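Section 4: Setting Up Your Lidus Countertop Water Filter

Welcome to the part of the guide where you get to put everything together! If you have come straight here without reading Section 3, that's all right, but please flip back for a moment and make sure your faucet is one of the kinds the Lidus can connect to. Pull-out sprayers and faucets with a built-in sensor won't take the adapter, and it's much nicer to learn that now than with a wet sleeve.

Set aside a quiet half hour. Most people need less, but the flushing step can't be hurried.

Choosing a spot

The filter wants a flat, level surface within reach of the faucet. The hose is 16 inches long and should hang in a loose curve when everything is connected. If it is stretched tight, move the housing closer. Please don't add a longer hose from the hardware store, even if the threads seem to match, as the fittings on ours are pressed on at the factory.

Keep the housing out of direct sunlight and well away from the stove. A sunny windowsill is a lovely place for basil and a poor one for a water filter (warm, bright water grows algae, and you will see it as a green tint inside the sump).
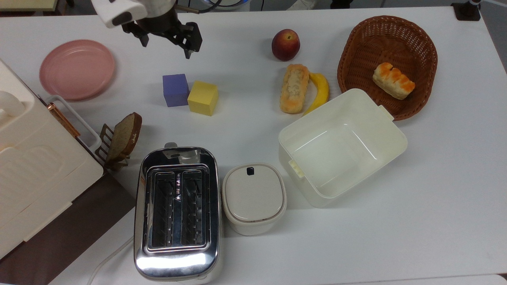
Once you have settled on a spot, wipe the surface with a damp cloth and dry it well. The four rubber feet grip by light suction, and crumbs or grease will keep them from holding. On tile, try to get all the feet onto solid tile and off the grout lines.

Connecting the faucet adapter

1. Turn off the cold and hot taps.

2. Unscrew the aerator from the end of your faucet. It should come off by hand. If it is stubborn, wrap it in a dish towel and use pliers gently.

3. Take out the old washer and put it somewhere safe with the aerator. You will want both if you ever move house and take the filter along.

4. Press the flat gray washer into the Lidus adapter, smooth side up.

5. Screw the adapter onto the faucet until it is snug, then give it a quarter turn more.

CAUTION: Do not use plumber's tape on the adapter. The washer makes the seal, and tape can push it out of place.

Installing the cartridge

6. Wash your hands, and remove the plastic wrap and both end caps from the Kosora cartridge.

7. Lower the cartridge into the sump with the arrow pointing up. You will feel it seat over the little post at the bottom.

8. Check that the large O-ring is lying in its groove all the way around. A dab of food-grade silicone grease is welcome here. Petroleum jelly is not, and will make the ring swell.

9. Screw the sump onto the head by hand. The wrench in the box is for taking it off later, and if you use it to tighten you may crack the threads.

Flushing

10. Move the diverter lever to FILTER and open the cold tap slowly, to a stream no thicker than a pencil.

11. Let the water run for 16 minutes. It will come out gray or even black at first, and that is only fine carbon dust from the new cartridge. It's harmless, and your houseplants won't mind it one bit if you would like to catch it in a bucket.

12. Close the tap and feel all around the sump and the adapter for drips.

CAUTION: Never run hot water through the filter. Water above 100°F damages the cartridge.

Note: Milky-looking water in the first few days is just trapped air. Let a glass stand for a minute and it should clear from the bottom up.

When to change the cartridge

A Kosora cartridge is good for 200 gallons. If the flow drops to a trickle well before then, you may have a lot of sediment in your pipes, and the Wanden pre-filter described in Section 6 is worth a look.

Write the date on the sticker in the box and put it on the back of the sump. To remove the old cartridge, go to Section 5.

Guide revised September 2022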